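Oltley Workshop & Storage Forum
Shelving and Racking > What to keep on it

Thread: Yellow shelf, black trays, am I wasting the top?

benchrat_oh
28 August 2024
Okay, I've gone back and forth on this since June and I need other eyes on it. We have one long yellow shelving unit along the back wall of the parts room in Vutcombe. Two levels. I've been keeping the trays on top and boxes and round stuff underneath, and my coworker thinks I have it backward. His argument is that trays are light and bulky so they should go low, and the small things should be up where you can see them.

My argument is that I grab a tray maybe ten times a day and I'm tired of bending over!

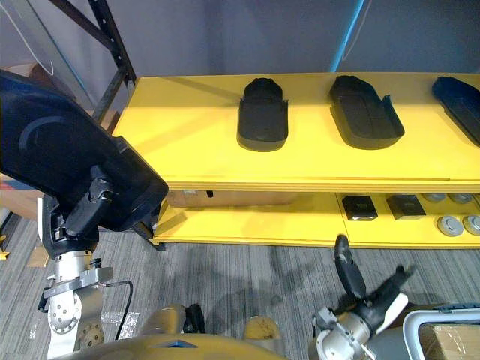 Trays up top, boxes and round stuff below.

The trays are the awkward part. One end is narrower than the other so they never line up the way a plain square bin would. I can set them straight or turn them on a diagonal, and I can't decide which is better.

quietdrawer
Your coworker is wrong, sorry to him. Whatever you touch most goes at waist height or wherever your hands already are. I'd set them all straight like the one on the left, though. The diagonal ones are eating a lot of shelf.

mossy_pegboard
Disagree with quietdrawer about straight. With a shape like that I like a bit of an angle so I can get my fingers under the lip. I had some Clasamora trays with raised sides and when they were parked square and close together I was always knocking the next one over. Give them air.

quietdrawer
Sure, if you have shelf to burn. He's asking if he's wasting it lol

benchrat_oh
She, but yes, that's exactly what I'm asking. I paid 300 for this thing and I'd like to use it.

lintandlevers
What I notice is the bottom. You've got that flat cardboard box at the back on the left, then bare shelf, then the two little black boxes and the round silver things all bunched up on the right. Move the round ones to the middle and you'd have the whole right side free for something tall. How much height do you have between the levels?

benchrat_oh
Not a lot, the front beam hangs down and hides the back of the bottom shelf from where I stand. I'd have to measure. The flat box is only there because I didn't know where else to put it.

mossy_pegboard
Then flat stuff at the back is fine, leave it. I'd bring the round ones all forward in one row, I hate reaching under a beam for the back ones. Scraped knuckles every time.

lintandlevers
Or stick a strip of tape on the beam and write what's behind it. I did that on my Vass rack and it took almost no time.

benchrat_oh
Tape I can do. Going to try the trays all straight for 2 weeks and see if I knock anything over. Coworker still says bottom shelf.

quietdrawer
Let him bend over for them then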